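How to Reseal a Bathroom Sink Without Making a Mess of It

I've resealed the sink in our upstairs bathroom twice now. The first time was a disaster (I used the wrong stuff, in bad light, right before guests arrived) and the second time came out so well that I keep going in there to look at it. So let me save you the first one!

What you need

A plastic scraper, a utility knife with a fresh blade, a roll of painter's tape, rubbing alcohol, paper towels, a caulk gun and a tube of bathroom silicone. I used Geltex in white, which my hardware store had on the bottom shelf for next to nothing, but any silicone sold for kitchens and baths will do. Check the date on the tube. Old silicone stays gummy for days and you'll end up pulling it all out again, which is a special kind of misery.

Please don't buy painter's caulk for this. It looks the same in the tube and it's easier to wipe up, so it's tempting, but it shrinks and cracks once it's been splashed every day for a few months. Ask me how I know.

Get the old bead out

This is the slow part, so put some music on. Run the knife along the top edge of the old bead, where it meets the wall, then along the bottom edge, where it meets the sink. Keep the blade nearly flat. If your sink is acrylic, skip the knife and stick to the plastic scraper, even though it takes forever.

Once both edges are cut, grab one end and pull slowly. With luck you'll get a long rubbery strip. Without luck you'll get crumbs, and then you go back with the scraper until you can't feel any ridges under your fingertip. Mine took most of an evening, with breaks for tea and complaining.

New silicone won't stick to old silicone, so be fussy here. That thin cloudy film that's left behind counts too! A capful of silicone remover on a rag, left on for as long as the label says, will soften it enough to rub away. 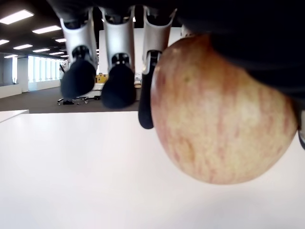

Puspita Pattinasarany wrote in to say that she leaves the remover on overnight under a strip of plastic wrap, and that the film then comes off with nothing more than an old gift card. I haven't tried it on my own sink yet, but check that your remover is safe for that long on your surface before you copy her.

Clean it, then leave it alone

Wipe the whole joint with rubbing alcohol, change the paper towel, and wipe it again. Then let it dry properly. I mean properly – water hides in the gap behind the sink, and if the wall was wet when you pulled the old bead out, give it overnight. I put a little fan on the floor and shut the door.

Tape and fill

Run one strip of tape along the wall and one along the sink, leaving a thin even gap between them. Press the edges down hard with a fingernail. My Sembiring sink has a rounded back corner, so I tore the tape into short pieces there and overlapped them, and it worked fine.

Cut the nozzle at an angle, and cut it smaller than you think. You can always trim off more. Then start at one corner, squeeze gently, and keep the gun moving at a steady pace. If you stop halfway, you get a lump. Try a practice line on some cardboard first if you've never done it.

Smooth the bead with a wet fingertip in one long pass. One pass! Two if you must. Every time I went back to fix a tiny flaw I made a bigger one.

Now pull the tape while the silicone is still wet, lifting it away from the bead at an angle. Have a trash bag open next to you, because that tape will stick to your sleeve, your hair and the cat.
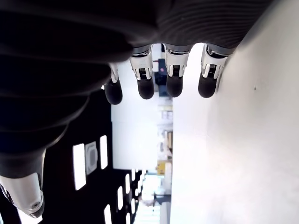

Does it matter if the sink is full of water while you do this? Kamarul Sopacua asked me that in the comments, having heard that you should always fill it first. That tip is really for bathtubs, where the weight of the water opens the gap a bit. My sink sits on a solid cabinet and doesn't budge, so I left it empty. If yours moves when you lean on it, tighten the brackets before you seal anything.

Waiting

Check your tube for the curing time. I kept everyone off the sink for a full day, toothbrushes and all. Leave the window open a crack, as the vinegar smell hangs around for a good while.

After that, a quick wipe-down when you clean the faucet is plenty. Skip anything gritty and skip bleach unless you really need it.

Related how-tos
Fixing a Slow Bathroom Drain
How to Hang a Heavy Mirror on Tile
Swapping Out a Faucet: My Grisonel Diary
3 Ways to Brighten Old Grout
Choosing a Towel Rail for a Small Bathroom

Contact | Copyright 2019 | Back to top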